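Zwischenbericht an die Fördergeberin
Projekt: Handgeführter Greifer Mova, Offene Werkstatt Quintela
Förderlinie: Kleinprojekte Trilleo
Berichtszeitraum: Februar bis Mitte März
Stand: 17. März 2021
Verfasst von: Adwoa Zakaria
Empfängerin: Hélène Doucette, Trilleo

1. Gegenstand

Gefördert wird der Bau eines handgeführten Zweifingergreifers mit Kamera. Mit dem Gerät werden Greifvorgänge von Hand vorgeführt und aufgezeichnet. Die Aufzeichnungen dienen später der Ansteuerung des stationären Arms Clolcombe, der dieselbe Fingergeometrie erhält. Der Bewilligungsrahmen beträgt 3,819 Tsd. Euro. Die Laufzeit wurde gegenüber dem Antrag nicht verändert.

2. Mechanik

Die Fingermechanik liegt in der dritten Ausführung vor. Die erste hatte gerade Hebel und klemmte kurz vor dem vollständigen Schließen. In der zweiten wurden die Hebel gebogen ausgeführt, der Drehpunkt lief jedoch noch direkt im Kunststoff und bekam nach wenigen Betriebsstunden merkliches Spiel. Seit Februar sitzt im Hebel eine eingepresste Buchse. Das Spiel an der Fingerspitze ist seither mit der Fühlerlehre nicht mehr sicher messbar.

Die Fingerspitzen sind als quaderförmige Blöcke ausgeführt und einzeln abnehmbar. Ein Wechsel dauert wenige Minuten und erfordert keine Neueinstellung der Kamera. Die Blöcke der zweiten Ausführung passen nicht auf die aktuellen Hebel und wurden ausgesondert.

Offen ist die Befestigung der Greifbeläge. Die Beläge sind auf die Innenflächen der Blöcke geklebt. Am linken Finger löst sich der Belag an der Oberkante und rollt sich dort zu einer schmalen Lippe auf, quer über die Fläche verläuft eine Knick- oder Scheuerspur. Der rechte Belag wirkt deutlich besser erhalten. Für die laufenden Versuche ist der Zustand noch hinnehmbar, für die Aufzeichnungen mit flachen Gegenständen nicht.
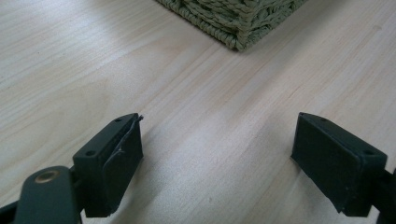

3. Versuchsbetrieb

Aufgezeichnet wird am Holztisch im vorderen Werkstattraum. Die Aufgabenliste umfasst 32 Greifaufgaben, überwiegend Ablegen, Umsetzen und Einräumen. Der Antrag sah bis Projektende 2.000 verwertbare Durchgänge vor. An diesem Ziel wird festgehalten. Der Zeitplan verschiebt sich um eine Woche – Ursache war die verspätete Lieferung der Lager für Clolcombe.

Zwei Beobachtungen aus dem Betrieb:

Streiflicht auf der Tischfläche hellt Teile der Holzmaserung fast bis ins Weiße auf. Die Lageschätzung verliert an solchen Stellen Merkmale. Die Belichtung wird deshalb künftig vor jeder Serie fest eingestellt.

Beim Greifen weicher Behälter am Rand weicht die Schließkraft zwischen den bedienenden Personen stark ab. Ein Anschlag im Handgriff ist gezeichnet, aber noch nicht gedruckt.

4. Mittelverwendung

Ausgaben entstanden für Druckmaterial, Buchsen, Schrauben, Kleber und die Lager des Arms. Für Ersatzbeläge wird ein zusätzlicher Posten von 100 Euro beantragt, zu decken aus der nicht verbrauchten Position Transport. Die Gesamtsumme bleibt unverändert. Die Belege liegen der Papierfassung bei.

5. Nächste Schritte

Neue Fingerblöcke mit umlaufender Nut, in die der Belag eingelegt und zusätzlich verklebt wird. Die Zeichnung liegt vor.
Vergleich zweier Klebstoffe an je einem Blockpaar, Abzug von Hand mit Federwaage.
Druck und Einbau des Anschlags im Handgriff.
Montage der Lager an Clolcombe, danach erster Lauf mit baugleichen Fingern.

Um Rückmeldung zur Umwidmung nach Abschnitt 4 wird vor der nächsten Sammelbestellung gebeten. Die Zeichnungen der Fingerblöcke können auf Anfrage übersandt werden.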